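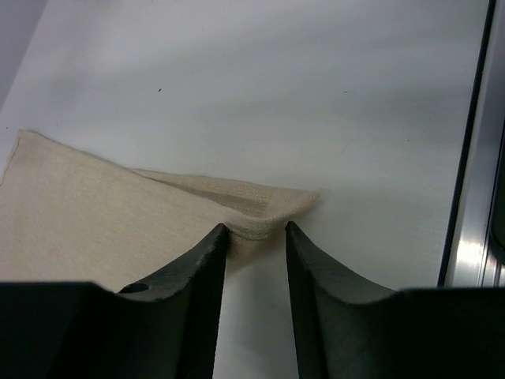
Do we need to re-zero the gripper every time the fingers come off?

Every time, including when you only had them off for a minute and put the same pair back on the same sides. The Plasura fingers locate on a shoulder, and the shoulder is printed, so "the same place" is more of an aspiration.

Cell notebook, Marty, November. Started 8:40, coffee machine also down.

Marty has been missing hems since the end of last week. It closes, lifts, travels over to the fold position with great confidence and sets down nothing at all. The log calls this a successful pick, as the jaw width at close is inside the window. The window was set up for the old tea towels, which were thicker. I've left a rude comment in the config to that effect and will now fix it like an adult.

Took both fingers off. The left had play in it you could feel with a thumbnail. The screw was in, just not doing anything. The thread in the finger base has gone oval, so I swapped the pair out for the second set from the drawer marked DO NOT USE, which is where we keep the good ones. Old pair is in the scrap tub with tape on it. Please don't rescue them.

Re-zero procedure, again, for whoever has lost the last page I wrote it on:

Power the gripper with nothing between the tips. Close at low force, wait for it to settle, store that as zero. Open to full, close again, read it back. Do this 4 times. If the readings wander, the fingers aren't seated and you should stop storing things. Mine settled on the third go and stayed put on the fourth. Then set the table height by hand jogging, a sheet of printer paper under the tips, down until it drags. Not until it tears. The last torn sheet is still stuck to the side of the controller as a warning and has been ignored at least once, by me.

Jaw force was sitting at 50 per cent. Nobody's initials next to that, naturally. Brought it down to 19 for the thin cloth. At 50 the fingers shove the hem out ahead of themselves as they close, a bit like trying to pick up a watermelon seed. At 19 the cloth has time to bunch up between the tips before they meet. It looks slower. It is slower. Gritholm can complain about cycle time once we have a cycle.

Approach: the taught point was too far in from the hem, so the tips were landing on flat cloth and sliding. Moved it out toward the edge so they come at the thick part, where there's something to get hold of. The beige cloth is good for this job, the herringbone on the hem shows up nicely on the wrist camera and you can judge by eye whether the tips are at the roll or past it. Folding a flap over before the pick also helps, though it rather assumes somebody has already done half the robot's work.

Wiped the table down before lunch. There's still a dark speck on the white that I noticed in the camera view afterward. If it's a mark in the surface, fine. If it's grit, it'll end up under a fingertip and we'll be chasing a height error that isn't one. Check it with a fingernail before teaching anything new.

Lighting is still uneven across the top half of the table. The segmentation script from Sirau takes a soft grey shadow for a cloth edge now and then, and goes after it. I've turned the threshold up a notch. A proper diffuser has been on the order list since the cell was built, and I've underlined it again -- that's 4 underlines, the paper is getting thin.

Rail bolts along the side checked, all snug. Cable at the wrist is rubbing where it goes round the bracket; spiral wrap on for now, wants re-routing with more slack before somebody runs the long reach program.

Still to do: narrow the pick window so an empty jaw counts as a miss. Print another set of fingers with a brass insert at the screw hole this time. Relabel the drawer. Put the hex keys back in the holder in size order (I have the 2.5 in my pocket, sorry).

Left powered down at 4:15, jaws open, arm parked clear of the table.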